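Section 7. When the jaws do not release

Applies to the Flindik hand-held gripper, both left-hand and right-hand units.

A release fault means the trigger has been let go and the fingers stay closed, or open on one side only. The usual cause is grit or cardboard dust in the finger joints. Less often, a pivot screw has been overtightened.

CAUTION: Do not pull the object out of a stuck grip. The pads can tear, and the fingers may spring open towards your hand.

1. Stop recording and put the second gripper down.

2. Lower the held object until it rests on the table or floor.

3. Switch off at the housing and wait 31 seconds. Keep your free hand away from the joints.

4. Turn the release screw anticlockwise by a quarter turn. If the fingers do not move, turn it once more – never further.

5. Brush out the joints on both sides and wipe the pads with a dry cloth.

6. Open and close the fingers 3 times with nothing between them. Both should travel the same distance.

7. Switch on and try a light carton on a table before going back to bins at floor level.

Note: If fault code 42 comes back after step 7, take the unit out of use and send it to Skiketti for repair. Do not oil the joints. Oil reaches the pads and the grip will slip.

Blue pads are fitted to the gripper in the foreground, first with a carton held, then with the fingers apart over a bin.

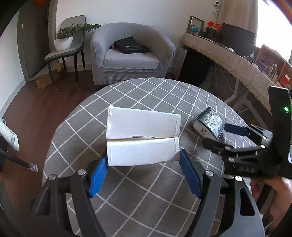
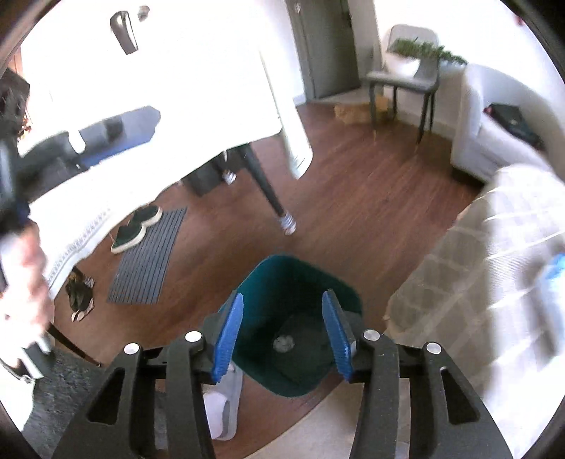
Maarten De Bruijn wrote in after the May revision that step 4 came too late for him: his left finger had stuck half open, and he had already forced it by hand and bent the arm. He asked for the caution to be repeated on the label inside the case, and would like the brush supplied with the gripper as well.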